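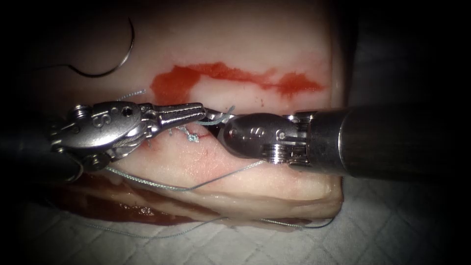
Une lectrice de Herier nous écrit que les maillots de sa fille ne passent pas l'hiver : l'élastique des bretelles lâche, le tissu devient transparent aux fesses, et il faut en racheter un en plein milieu de la saison de natation. Elle rince pourtant tout, dit-elle, et se demande si elle ne lave pas trop.

Quelle bonne question, et comme je l'attendais ! J'ai trois nageurs à la maison, le couloir sent le chlore de septembre jusqu'à l'été, et j'ai eu le temps d'essayer à peu près toutes les façons d'abîmer un maillot (et quelques-unes de le faire durer).

Le maillot d'abord. Le rinçage, oui, mille fois oui, mais tout de suite. Sous la douche de la piscine, sur soi, puis une deuxième fois à la maison dans une bassine d'eau froide. Un maillot qui a passé quatre heures roulé en boule dans la serviette, on peut bien le rincer le soir, le mal est déjà commencé. Chez nous la règle est simple : le sac s'ouvre avant le goûter.

Pour le lavage, à la main, eau tiède, une noisette de savon de Marseille liquide ou de lessive pour laine. On presse, on ne tord pas ! J'insiste parce que je l'ai vu faire par tout le monde, moi comprise : on essore comme une serpillière et les fibres d'élasthanne n'aiment pas du tout. Je pose le maillot à plat sur une serviette éponge sèche, je roule le tout comme un gâteau, j'appuie avec les avant-bras, je déroule. C'est presque sec et il n'y a plus qu'à suspendre à l'ombre — jamais sur le radiateur.

Et l'assouplissant, on oublie, pour tout ce qui est sportif.

Les serviettes. Celles en microfibre sont formidables dans un sac, mais elles gardent les odeurs comme personne. Je les passe à 40 degrés, à part du coton qui peluche, avec un demi-verre de vinaigre blanc dans le bac de l'assouplissant. Les grandes serviettes en coton supportent plus chaud. Regardez l'étiquette avant tout, certaines ont des liserés qui rétrécissent à la première occasion et la serviette se met à gondoler (j'en ai deux qui ont la forme d'une selle de cheval).

Attention, le vinaigre ne va jamais avec la javel, ni dans la machine ni dans la bassine.

Les lunettes maintenant, mon sujet préféré ! Ne frottez pas l'intérieur des verres. Ni avec le doigt, ni avec le coin du tee-shirt, ni avec un chiffon spécial : le traitement antibuée est une pellicule toute fine et elle part en un rien de temps. Un filet d'eau froide, on secoue, on laisse sécher à l'air dans un endroit où rien ne viendra les rayer. J'ai recyclé de vieux étuis rigides de lunettes de soleil, percés de petits trous avec une vrille pour que l'humidité sorte. Ça tient depuis des années.
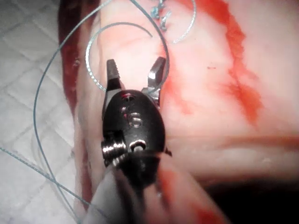

Si l'antibuée est déjà parti, une goutte de shampoing pour bébé étalée du bout du doigt, puis un bon rinçage, et on repart pour une séance. Là on peut toucher, il n'y a plus rien à protéger.

Les bonnets en silicone se rincent, s'épongent, et se talquent légèrement à l'intérieur avant d'être rangés. Une pincée suffit, j'ai eu une période où la salle de bains ressemblait à une boulangerie. Ceux en tissu vont avec les maillots dans la bassine. Quant au bonnet en latex, il finit toujours par se coller à lui-même si on le laisse au soleil, alors on le range à plat dans un tiroir.

Reste le sac, le grand oublié. Le nôtre vient de la bourse aux sports de Plidbridge, payé trois fois rien, et il a déjà vu passer deux enfants. Une fois par mois je le retourne complètement, poches comprises, je le brosse au-dessus de la baignoire et je le lave à 30 degrés dans une vieille taie d'oreiller fermée par un nœud, pour épargner le tambour. S'il a un fond rigide, on le retire ! Pour les sacs qui ne vont pas en machine, une éponge, de l'eau savonneuse, et une nuit ouvert sur le balcon avec du papier journal dedans.

Contre l'odeur qui s'installe malgré tout, je mets environ 100 grammes de bicarbonate dans une chaussette orpheline, bien nouée, que je laisse au fond du sac entre deux entraînements. On la change quand le bicarbonate fait des paquets.

Dernier point pour notre lectrice, puisque c'était sa question : non, vous ne lavez pas trop. Mais ayez deux maillots et alternez-les — celui de l'entraînement peut être un peu fatigué, ce n'est pas grave du tout, et celui des compétitions ne sort que pour les compétitions. Depuis que nous faisons comme ça, le beau maillot de l'aînée a fait deux saisons entières et il va passer à sa sœur.

Et pensez à écrire le nom au feutre textile sur l'étiquette intérieure, à repasser au feutre tous les deux mois.

Classé dans : Linge et entretien, Affaires de sport

À lire aussi
Chaussures de foot pleines de boue : la brosse avant l'eau
Faire sécher un kimono dans un petit appartement
Le vélo au garage de Traseck : crochets, poulies et coin atelier
Gourdes et bouchons, comment venir à bout du goût de plastique
Recoudre un écusson de club sans dé à coudre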